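Cleaning cloths and rags: how to sort, wash and store them

Filed under Laundry and Cleaning

We get more mail about cloths than about anything else on this site. Most of it comes down to the same complaint, that a cloth which picked up everything when it was new now pushes the dirt around and leaves a grey film on the glass. The cloth is usually fine. It has been washed with the wrong things, or washed with fabric softener, and the fibres are clogged.

What follows is the routine used in my own house, with a few corrections sent in by readers over the winter.

Keep microfibre away from cotton

Microfibre holds onto lint. Wash it with a bath towel and it comes out wearing the towel. After that it will leave fluff on every mirror in the house until you pick it clean or throw it out. Wash microfibre with other microfibre, or with smooth synthetics if you have to fill out a load. Old cotton rags, tea towels and flannelette can all go in together.

Colour matters less than people think, but a new dark cloth should go through its first two washes without anything pale. Red and navy are the worst. I have a set of Vemlow cloths that bled for three washes and have been fine for the five years after that.

One colour per job

Pick a colour for each room and stick to it. In our house blue is for glass and benches, yellow is for the bathroom, and anything brown or rust is for the floor and the dog. It doesn't matter which colours you choose as long as everyone knows them. Write it on a piece of masking tape inside the cupboard door.

Štěpánka Charvát wrote in to say she cuts a corner off her bathroom cloths instead, so that she can buy whatever colour is on sale. A snipped corner will fray on a woven cotton rag, so run a line of zigzag stitch along it or dab it with clear nail polish.

Where dirty cloths go

Don't put a wet cloth in a closed hamper. It will smell by morning and so will everything under it. Hang it over the side of the laundry tub until it's dry, then drop it in a basket with holes in the sides.
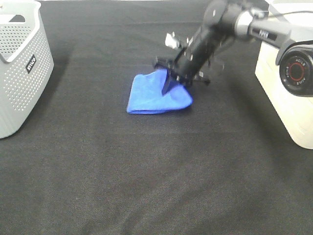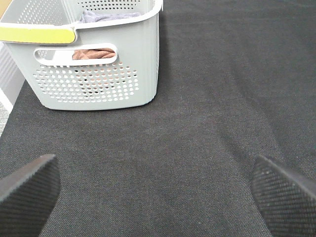
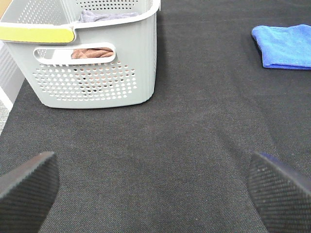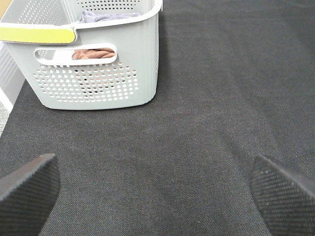 A blue microfibre cloth, then the grey plastic basket with the yellow-green on its rim.

Cloths that have had oil, floor wax or furniture stain on them are a different matter. Linseed oil in particular can heat up by itself in a bunched rag and start a fire. Lay those rags flat outdoors, in a single layer, away from anything that burns, until they are stiff and dry. Then follow whatever your local council says about disposal. They never go in the washing machine or the dryer.

Shake cloths outside before they go in the wash. Sand and grit will wear the fibres, and pet hair ends up in the pump filter. If you haven't cleaned that filter since February, do it now. Put a shallow tray under it first.

Washing

Use half the liquid detergent you would use for a load of clothes. Powder is all right in warm water but it doesn't always dissolve on a cold cycle, and the grains get caught in the pile.

No fabric softener, and no dryer sheets. Both leave a coating. If you have been using them, see the section on stripping further down.

Warm water, up to 40 degrees, is enough for most microfibre. Cotton rags can take a hot wash. Bleach is hard on microfibre and will shorten its life, so keep it for plain white cotton. Ľubica Malý boils her cotton dishcloths in an old stockpot for ten minutes with a spoonful of washing soda and hangs them in full sun. She has done it that way all her life and her dishcloths are whiter than mine. Don't use an aluminium pot for this, as washing soda will attack it.

Don't overload the drum. Cloths are small and it is tempting to stuff in the whole month's worth, but they need room to rub against each other. I stop at 30 in an ordinary front loader.

Drying

A line is best. Peg microfibre by one corner and it dries in an hour or two in a breeze. If you use the dryer, set it to low and clean the lint screen first. High heat damages the fine ends of the fibres and the cloth goes harsh to the touch.

In a wet week I use a folding rack near the hot water cupboard with the door left open. A Skedano rack with the flat wire top works well, as small things don't slide off it.

Stripping a clogged cloth

Drip some water on the cloth. If it sits in beads, there is a coating on the fibres.

Fill a bucket with hot tap water. Add half a cup of plain white vinegar. Put the cloths in, push them under, and leave them for an hour. Rinse them well, then run them through a normal warm wash with a small amount of detergent and nothing else. Try the water test again. If it still beads, repeat once. After two goes, give up and make it a floor cloth.

Never add vinegar to a bucket that has bleach in it. The fumes are dangerous.

Folding and storing

Fold glass cloths in half and then in half again. That gives you eight clean faces to work through before you need another one. Floor cloths don't need folding at all.

Stand them on edge in a drawer like file cards, with the clean fold facing up. You can get a lot more in than you can with a stack, and you won't pull the whole pile out when you want the one at the bottom. A shoebox with the lid off does the same job on a shelf.

Océane Dufour keeps hers in the room where they are used, six in the bathroom and six under the kitchen sink, and says the bulk supply in the laundry cupboard hardly gets touched. We have tried it since and it saves a good many trips down the hall.

How many do you need?

Fewer than you have. I emptied the cupboard last year and counted 103 cloths and rags, including a few old singlets I had been meaning to cut up. Two adults and a dog can get by on a couple of dozen. The rest went to the garage and to the animal shelter, which was glad of the towels. Ring first, as some shelters won't take anything with loose threads.

When to throw one out

Bin a cloth when it has holes you can put a finger through, when it smells after a hot wash, or when it has gone hard and slick on one side. Cut off any buttons and sound elastic before you throw out old clothing. Microfibre is plastic and doesn't belong in the compost. Pure cotton can be cut into small squares and composted, provided it hasn't been used with anything but soap and water.

Reader question, from Lingyun Lu: can you iron a microfibre cloth to flatten the curled edges? No. It will melt or glaze. Damp it, pull it square, and dry it flat under a rack.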